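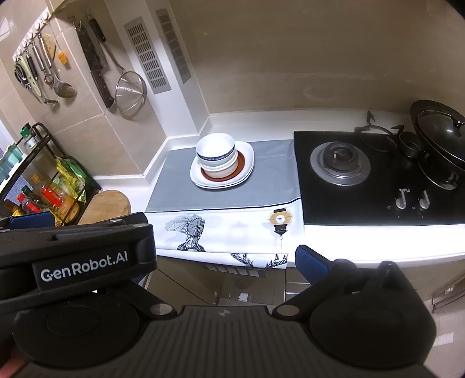 Gripper at the counter, dishes stacked on the grey mat

Ticket 352: right finger closes late
Project: Kollby (home build)
Opened by: Silvana Nogueira
Status: open, waiting on parts

Problem
The right finger lags behind the left when I squeeze the trigger. On plates I get away with it. On a bowl the left pad touches first and pushes the bowl sideways before the right one arrives. It started after I changed the finger pads.

Setup
Hand-held gripper, two fingers, blue pads. Logger is the Treltar board, firmware 2. Work area is the kitchen counter, to the left of the hob.

Log
March 26, 2023. Ran the open/close test with nothing between the fingers. Lag is there every time, always on the right.

Swapped the trigger cable for the spare. No change. Put the old one back.

Checked the screws at the finger joints. The right one was tighter than the left. Backed it off a quarter turn. Lag is smaller but still visible in the log.

Reset the encoder zero. Closed position now reads 2,604 on the left and drifts by 4 counts on the right between runs. Left doesn't drift.

Reply from Wellington Macedo
Drift on one side only sounds like the bushing. I had the same with the Tavares arm in the shared workshop. Take the right finger off and see if the pin turns freely by hand. Don't oil it yet, oil gets onto the pads. Also check the new pad isn't rubbing on the housing when fully open.

Silvana
Pad clears the housing. Pin is stiff for part of the turn, then frees up. Bushing has a flat worn on one side. Ordered a pair from Brastine and will fit both.

Until they come I'm leaving bowls out of the recordings and doing plates only. Please keep the ticket open.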